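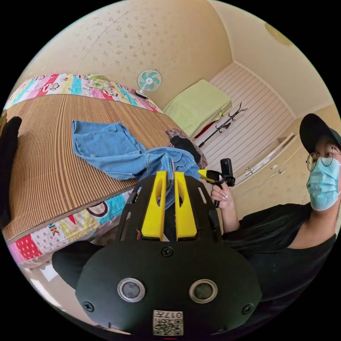
About us

Wendbridge collects hand-held gripper demonstrations in real homes. Clothes mostly, bedding, some kitchen work. People do the chore with a gripper in hand, the camera on the gripper records it, and the recordings go to teams training manipulation policies. We do the collecting, the checking and the labels. We don't build robots and we don't train the final models. Get asked that a lot.

How we started

Started as a side job at Steleo, where Mireille Rolland and Benoît Hervieu were trying to get an arm to fold laundry. The arm was fine on the lab table. White table, same four towels, same lamp. Then somebody put a towel on a patterned blanket and it went for the pattern. More hours on the lab table didn't help. So Mireille took a gripper home over a weekend and did her own laundry with it, 5 hours of it, badly. That batch helped more than the whole month before.

Wendbridge was set up the following August. Two rooms above a tile shop, still there, still no elevator.

What we collect

Single-item picks, folds, turning sleeves right side out, hanging, putting away. Jeans are the most requested item and the one our collectors like least - heavy, stiff at the seams, and a leg slides off the bed just when you have the waistband. We ask for the bad starts too. Crumpled, half inside out, under something else. A set where every garment begins flat and centered is not much use to anyone and we have stopped taking orders for them.

Last season's garment set closed at 2214 accepted episodes. 1767 of those were recorded in bedrooms, the rest in living rooms and hallways. Every episode has a task line in plain words, a start and end mark, and a pass from a second person who was not in the room.

Where we collect

In people's homes, as they are. Quilts with cartoons on them, straw mats, fans, coat racks, wallpaper. We do not bring backdrops and we don't tidy. Collectors are asked to move breakables and anything with a name or address on it, and that's all. If the bed has a patchwork quilt on it then the policy gets to see a patchwork quilt.

The view from the gripper is very wide so it picks up the room and often whoever is in it. Anybody who might be in view signs before we start. Masks and caps are fine, plenty of people wear them. Homes can pull their recordings up to the delivery date, and we will take them out, no form to fill in, an email does it.

How a session goes

Usually a half day. Calibration first, then a warm-up with a towel which we throw out. Then the list. Collectors work off a printed sheet, one line per task, and are told to go at the speed they'd really go. Slow and careful looks nice and trains a slow and careful robot. Drops stay in if the person recovers the item. If they give up on it, it gets marked as a fail and kept separate, some clients want those and some dont.

Fingers get wiped down between homes and swapped when the tips wear. Grippers are numbered and the number goes on the session log, so if one has a loose screw or a smeared lens we can find every episode it touched. Learned that one the hard way with the Bouvier order. Inès spent most of a week going back through it.

Who we are

Mireille Rolland - runs the place, talks to clients, still does sessions when we're short.

Benoît Hervieu - hardware and calibration. If your gripper came back with a note taped to it, the note is from him.

Inès Huet - review and labels. Wrote the labeling guide, now on its ninth version. Please read it before sending questions about the word "fold".

Crescencio Lozano - finds homes, schedules, drives. Knows the parking in every neighborhood we work in.

Retno Pattinasarany - trains new collectors and leads most of the bedroom and closet sessions. Also keeps the garment list, so if you want corduroy or swimwear added, ask her.

Plus the collectors, paid by the hour and not by the episode. We tried per episode for a short while and got a great many very quick towels.

What's next

Dakness is the new set, two grippers at once, for sheets and duvet covers and the other things one hand can't do. Pilot is running now. Sync between left and right was the hold up and it's mostly fixed. Early clients can ask for a sample, unreviewed, as is.

Working with us

Looking for homes with more then one bed, ground floor or elevator prefered. Intro sessions for collectors are Thursday at 6 pm, no experience needed, bring something from your own laundry basket. Clients - send the task list and the gripper model you're training for, and tell us what your robot gets wrong at the moment. That last bit saves us both a call.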